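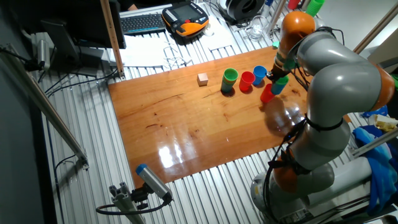
Plastic cups on a varnished wooden board. Glossy finishes show glare and smudges readily under bright light.

Caring for Varnished Wood in the Home
Household Guidance Series, Briron Home Resource Center

Varnished tabletops, trays and serving boards will give many years of service if they are cleaned gently and kept away from standing water. The following guidance applies to surfaces with a clear or tinted varnish in sound condition. It does not apply to oiled, waxed or French-polished wood, which should be treated according to the maker's directions.

Routine cleaning
Dust the surface weekly with a soft cotton cloth, working in the direction of the grain. For fingerprints and light grease, add a few drops of mild dish soap to a bowl of lukewarm water, wring the cloth out until it no longer drips, and wipe one section at a time. Follow with a second cloth dampened in plain water, then dry at once. Scouring powder, steel wool and ammonia-based sprays should not be used on varnish at any time.

White rings
A pale ring usually means that moisture has entered the finish but has not reached the wood. Leave the area uncovered in a dry room overnight before attempting any treatment; many rings fade unaided. If the mark remains, rub it lightly with a small amount of plain petroleum jelly, leave for several hours and wipe clean. A dark ring indicates that water has passed through the varnish, and refinishing will normally be required.

Sticky residue
Labels and tape should be softened with a little vegetable oil on a cotton pad. Allow some 60 minutes, then lift the residue with a fingernail or the edge of a plastic card. Wash off the oil with soapy water as above.

Dull patches and fine scratches
Clean the whole surface first -- a dull patch is very often a film of old polish. Fine scratches in the top layer may be reduced by wet-sanding with 600-grit paper and plenty of water, using almost no pressure, and then buffing with a paste wax. Test on the underside beforehand. Scratches that catch a fingernail should be left to a refinisher.

Cups, pots and appliances
Use coasters under all drinks, hot or cold. Cork and felt are both suitable. Rubber feet and some soft plastics can bond to varnish over time, so items that stay in one place should be lifted and moved every month or so. Hot pans require a trivet with clear air beneath it.

Seasonal care
Furniture near windows should be turned or rearranged in the spring and again in August to even out fading. Keep varnished pieces well away from radiators and heating vents during the winter months.

Related leaflets: Cleaning Painted Shelves; Removing Candle Wax; Storing Table Leaves.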